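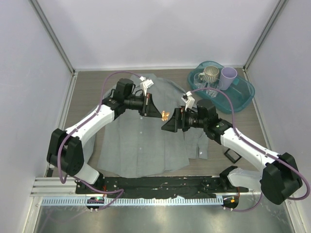
I fold shirts on a table and have done for years. The bed is too soft and too low, and the ironing board is too narrow to be any use once the iron is off. A table lets you put the whole shirt down and walk around it if you have to. The grey long-sleeved one is a good shirt to explain with, buttoned down the front and lying face up on brown wood grain with one sleeve out to the right, cuff done up. Most of my shirts start that way and then get turned over. Everything that matters in folding a button-up happens from the back, but I like to look at the front first.

I went through all of mine in July, before the move from the Zindale flat to the place on Ellery Road. The wardrobe at Ellery Road has one short rail and five deep shelves, so shirts that had lived on hangers had to become shirts that live in a pile. I own more than I thought. The short rail takes the two jackets and the winter coat and that is it.

My method, for what it's worth.

Do up the top button, the bottom button and one in the middle. You can do all of them if you want, but I find three is enough to keep the front straight when you flip it. Button the cuffs as well. Loose cuffs flap about and end up sticking out of the side of the pile.

Smooth the front with flat hands, from the middle outward. Run a thumb down the placket. If it's going to buckle it will buckle between the second and third buttons, at least on mine.

Turn the shirt face down with the collar away from you. Pull the collar up and press it flat. Pull the side seams straight.

Fold one side in, about a third of the way across, so the edge runs from the middle of the shoulder down to the hem. Then lay the sleeve back down along that fold. The sleeve wants to go off at an angle and you have to bend it at the shoulder to bring it parallel. I used to tuck it across the back in a zigzag, which makes a lump right where the next shirt sits. Straight down is better.

Do the other side the same way. The two edges should nearly meet in the middle, or overlap a bit on a bigger shirt.

Fold the tail up by a hand's width to hide the curved hem, then fold the rest in half up to just under the collar. Turn it over. On a deep shelf I fold in thirds instead of halves, so I can stand them on their edge and see every collar.

I tried one of those plastic folding boards, a Fikach, which I bought at a garage sale for six dollars. It does make every shirt the same width, and for T-shirts I would say it's worth having. With long sleeves I spent as long arranging the sleeves on the board as I would have spent folding by hand, and the hinge on the left panel had already gone white. It went to the op shop with the coat hangers. I counted the hangers because the woman on the phone asked how many there were: 117, mostly wire ones from the dry cleaner.

A few things I've changed my mind about.

Tissue paper between folds. I did this for the trip to Kulier two years ago and the shirts came out of the bag with the same creases they always have, plus tissue paper. I don't bother now.

Folding straight off the line. Fine for towels. Shirts need to be properly dry at the collar and the cuffs, which take longer than you'd think, and in winter I leave them on the airer overnight. I had a musty patch on a blue one last year that took two washes to shift.

Ironing first. I iron the collar, the cuffs and the front, and skip the back if it's going under a jumper anyway. Let the shirt cool before it's folded or the fold gets pressed in – I still forget this about one time in three.

Colour order. I sorted the shelves by colour when I moved in and it lasted a fortnight. Now it's work shirts on the second shelf, everything else on the third, and gardening shirts on the bottom where I don't care what they look like.

The whole lot took an afternoon in July, with a break to go and buy shelf liner. Since then I do them as they come off the airer, usually four or five at a time with the radio on. Linen is still beating me. It won't hold a fold and it slides off whatever is underneath, so the two linen ones are hanging on the back of the bedroom door until I find room on the rail.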